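The Lamp Table

At Avcombe, an old dye works is now a place where people bring lamps they cannot throw away

The first thing you learn at the lamp table is to pull the plug before you say hello. I did it in the wrong order. I came in from the rain one evening in January, with my aunt's bedside lamp under my coat, and I wanted to greet everyone properly, as I was taught. A woman with gray hair took the lamp from me, looked at the plug in my hand, looked at the wall, and only then shook my hand.

Her name is Sithole. She has a first name too, but everyone at Avcombe uses the other one, and after 8 years of this she has stopped correcting them. She used to wire stage lighting for a small theater. Now she keeps the lamp evenings going, twice a month, in a big room on the upper floor of the dye works.

I moved to this town from Huế by way of two other countries, and in each apartment I have lived in, the lamp came before the bed. I don't say this is wise. My back would say it is not wise. But a room with only a ceiling light feels to me like a waiting room, and I cannot unpack my things in a waiting room. So I was curious about people who spend their evenings with lamps, and I asked if I could sit with them for one season and write down what I saw.

What I saw, mostly, was cords.

People think that a lamp is a shade and a base. They bring me to their home and they say, look at this lovely shade. But the shade is the part that seldom gives trouble. The trouble is in the cord, in the switch on the cord, in the plug, or in the socket where the bulb goes. Sithole has a gray notebook where she writes every lamp that comes through the room, and the number had reached 473 when I last looked. She let me read it with a cup of tea. "Cord." "Cord." "Switch." "Cord, chewed." "Plug." On one page she had written "nothing wrong, bulb," and underlined the word bulb with some force.

There is a way of doing things, and it goes quite slowly. The lamp is put on a table, with nothing plugged in. The bulb comes out. The cord is passed through the fingers from one end to the other, the whole length, with the eyes closed if you like. Sithole closes hers. She says that fingers find a crack in the covering faster than eyes do, and that people with their eyes open start to talk.

After this the plug is opened, if it is the kind that opens. Inside there should be a clamp that holds the cord, so that when somebody pulls it, the pull is on the clamp and the small wires stay in peace. In many old lamps the clamp is missing, or one screw of it is. My aunt's lamp had no clamp at all. It had a knot, tied by my uncle, who believed in knots. Sithole admired the knot for a moment and then she cut it off.

I want to write also about the round tables, for they are a part of the method. When the room was opened, it had long benches along the wall, from the dye works, and people sat in a row with their backs to each other. A furniture maker called Idholm was closing its showroom at that time and sold its display tables for very little. They are light in color, and a white cord is hard to see on them, which is a small complaint I have heard more than once. But at a round table you can walk to the other side of a lamp. You don't have to turn the lamp and drag its cord over the edge and bring everything down with it. 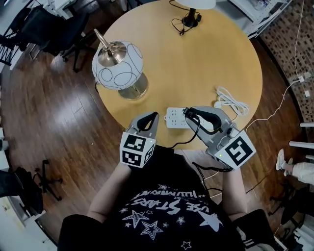
Bình Trịnh

A power strip on the tabletop looks untidy, and I thought at first that it was a habit somebody should correct. My mother would have put it under the table at once. Now I think differently. When the strip is on the floor, you bend down and feel for the socket with your hand, and you cannot be sure which plug belongs to which lamp. On the table you see every plug. With two lamps standing there, each with a white shade, it is very easy to pull out the wrong one.

The lamp I liked best that season has a white globe with black lines drawn on it in loops, like somebody trying a new pen. It stands on a round silver base and has a little chrome piece on the very top. I asked what this piece is for. It is called a finial, and I was so pleased with the word that I used it for a week, in places where it didn't belong. In many lamps the finial is only a nut with good manners: it screws down and keeps the shade from sliding off. If your shade leans to one side, try to tighten it before you blame anything else. Turn it with two fingers and stop when it stops.

The plainer lamp, with the black base, is the kind that most people own. Nobody brings this kind with a story. They bring it in a shopping bag and say that they would like to have it back soon, please. I have some feeling for these lamps. They stand on the desk where the bills are paid.

Now the matter of tangles. I asked Sithole why black cords become tangled on a table where no one has touched them, and she told me they are touched all the time, we only don't notice. Each time you move a lamp a little to the left, you give its cord a half turn. After an evening of this, you have a nest. Her cure is simple. Hold the cord in the middle, let both ends hang, and wait until it stops spinning. Then coil it in big loops, as wide as a dinner plate, and tie it with something soft. Don't wind it around your elbow. Don't wrap it around the lamp base either, although every one of us does this when we move to a new home, and I did it myself, three apartments in a row.

White cord has its own problem. It becomes yellow near a window, and in the yellow part it also becomes stiff. If you bend it a little and you see fine lines, like the lines on an old cup, the cord should be changed. A new one from Jideck, the hardware shop on the corner below the dye works, costs less than my lunch. The man there cuts it from a roll and always gives you a hand's width more than you paid for. He will ask you what lamp it is for, and you should know the answer, because a heavy floor lamp and a small table lamp don't always want the same cord.

I asked several people at Avcombe what they do at home, when they have one wall outlet and it is on the wrong side of the room. Everybody has this outlet. In my apartment it is behind the wardrobe. One man, a baker, runs a cord along the baseboard and holds it with small clips, and he checks the clips when he washes the floor. A student told me she simply moved her bed. An older couple had a cord across their floor for years and stepped over it without thinking, both of them, until their grandson came to visit and did not step over it. He was fine. The lamp is number 50 in the notebook, and the shade was never found in one piece.

Sithole will not tell you how to arrange your rooms, but about a cord under a rug she is strict. Under a rug it is walked on, it cannot lose its warmth, and you will not see it when the covering breaks. She will fix the lamp of a person who does this. She will also keep talking to this person until they have gone down the stairs.

One thing I did not expect is how long people stay after the work is finished. A cord takes perhaps the time of one cup of tea. But then the lamp must be tried, and someone turns down the big lights so that we can see it better, and then it is a pity to turn them up again. People sit with their coats already on. They talk about which bulb is too blue. There is a strong opinion at Avcombe against blue bulbs, and I have heard it given to a stranger who had only come to ask for the restroom.

My aunt's lamp took longer than most. The cord was easy. The switch was an old kind that turns with a small key, and the key was worn so much that it went around and around and did nothing. Sithole had one in a drawer, from a lamp that had come in as spare parts. It is brass and my aunt's was black. I was asked if I minded. I did mind, a little, for two days.

It is standing now beside my bed, on a chair, as I still have no night table. I have learned to find the key in the dark with my left hand. My aunt called on the phone and asked to see it, so I held it up, and she asked me what had happened to the knot.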